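Wendetico Opens a Walk-In Shirt Care Room with Soft Seating

Fri 3 July – I'm Tadeo Salinas, and I've been folding other people's shirts for longer than I care to admit. So I'm really happy to tell you that Wendetico, our little laundry and mending shop, is opening its care room to walk-in customers!

You bring the shirts, we show you how to look after them, and you go home with a pile that's ready for the closet. Sessions run up to 50 minutes and they're free for the first 2 weeks.

We spent a silly amount of time on seating. Octavio Urrutia, my business partner, wanted stools. I wanted something soft with a woven cover, in a quiet color that wouldn't fight with the clothes (I won that one).
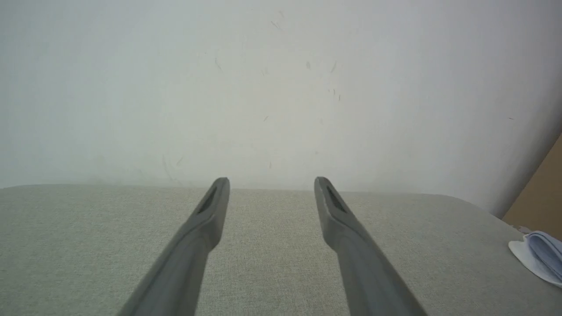

Shirts come first because they're what people ask us about most. Shake it out, smooth the placket with your palm, do up the top button and then every other one down. Sleeves go back last. Octavio does his sleeves first and we've stopped arguing about it – mostly. 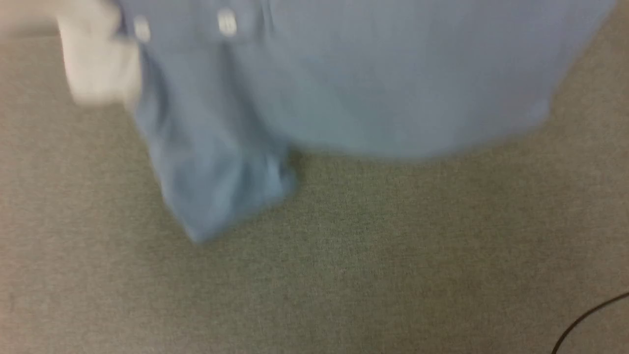 Mending is part of it too. Bring a shirt with a loose button and we'll teach you to sew it back on with a proper thread shank, so it sits right when it's closed. Thread and needles are on us, and spare buttons are 98 cents each.

Walk-ins are welcome any afternoon until 5. For groups, please call the shop first and ask for Octavio, who keeps the book.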